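2022-10-21, bench notes, Voline batch

Heat-sealing day, and what a good one! Ran 121 test strips at the long dwell setting and only 3 let go in the peel test. The Culine jaws are so much kinder to thin film than the old pair. Crinkly snack packets still fascinate me, all those folds and shiny crimps. 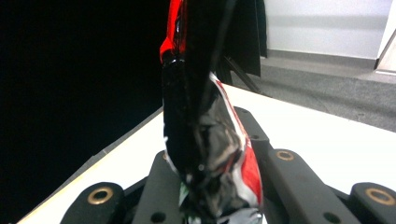
A comment pencilled beside my table says the dwell should drop by up to 30 per cent before we touch the pressure. Lovely idea, trying it next on the Fastard roll.

Still to do: clean jaws, re-zero gauge.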